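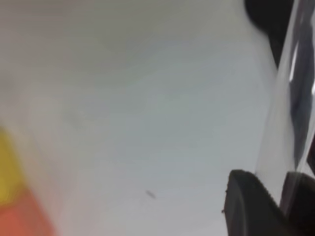
A view from the wrist camera at our Cuvell bench.

Call for participants: help us teach a robot arm by hand and by remote control

Posted 13 Mar 2021 by the Lokitz project team

If you have ever shown a child how to tie a shoe, you already know a fair amount about what we do all day, and we would love to hear from you. The Lokitz project is looking for 33 people to come to our workshop on Henríquez Street and show a robot arm how to do small tabletop jobs – picking up a clear plastic tube, setting it in a rack, moving a toy block from one spot to another and back again.

You don't need any background in engineering, and we would be just as happy to meet bakers, bus drivers and retired piano teachers as students. What helps most is patience, a steady hand and a willingness to do the same little thing many times over without getting cross with it (or with us!).

What the sessions are like

Each participant comes in for four visits. On the first two you guide the arm directly, holding it and moving it through the job at whatever pace feels natural to you. On the last two you sit at a desk nearby with the Fatance hand controller and do the same jobs from there, mostly by watching the camera views. People tend to find the second part harder at first, and then quite absorbing. The table is a plain white one, and we set out a test tube rack, a couple of colored blocks and a few other odds and ends for you to work with.
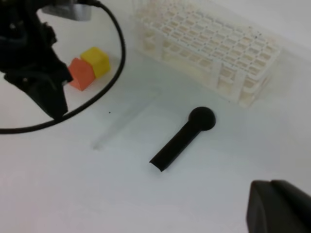
Time and pay

A visit lasts 70 minutes, with a break in the middle and as much tea as you like. We pay 93 dollars per visit, by check or bank transfer, and we will cover your parking or your bus fare on top of that. Between all of you we hope to collect 700 good demonstrations by December, so there is plenty of room for slow days and dropped tubes. A dropped tube still gets saved, by the way, and we learn a lot from those.

Who can take part

You should be 18 or older and comfortable sitting or standing at a table for half an hour at a stretch. Left-handed people are especially welcome, as we had far too few of them last time. Glasses are fine, and so are hearing aids. We record the arm's movements and the camera pictures of the table, and your name is kept apart from both.
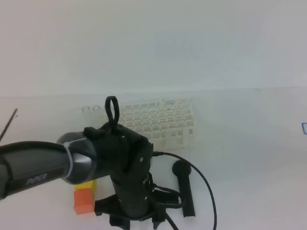

We do ask that you come to all four visits if you possibly can, and that you leave bracelets and loose scarves at home on those days – long sleeves are all right if they roll up. One of us will be beside you the whole time, and there is a stop button within easy reach that you may press whenever you want, for any reason at all.

To sign up, write to the Lokitz desk at Cuvell with your name, a phone number and the times of day that suit you best. We answer everyone, usually within the week.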